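Ziltesar Label Printer: Set-Up Guide
Section 6. Loading labels and printing the first batch

Last updated: August

Before you start, switch the printer off and clear a flat area next to it. Keep liquids away from the label path.

1. Press both side latches and lift the lid until it locks open.

2. Slide the roll onto the spindle with the labels facing up. A full Akavora roll holds 300 labels.

3. Move the two guides in until they touch the edges of the roll.

Note: Guides set too tight will make the labels skew. Back them off one click if you see creases.

4. Feed the loose end under the black bar and out through the front slot. Leave one full label showing.

5. Close the lid and switch on. The light blinks while the printer measures the gap between labels, then stays green.

6. Hold the Feed button for six seconds to print a test page. If the text looks pale, raise the darkness setting from 30 to 70 and print again.

Caution: The print head gets hot during long runs. Let it cool before you touch it.

7. Peel the label from one corner and press it onto a flat, dust-free side of the carton. Small upright cartons take the narrow label best. Smooth it from the center outward.

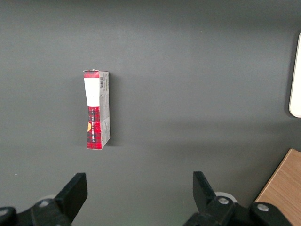 8. Store opened rolls in their bag, away from sunlight. Old labels lose their stick and lift at the corners.

If the light turns red, open the lid, pull the roll back to the last clean label and repeat steps 4 and 5.

Questions about this guide: Toivo Turunen, Ziltesar Support, Plarnport
© Ziltesar. All rights reserved. Back to top
6 comments | 30 shares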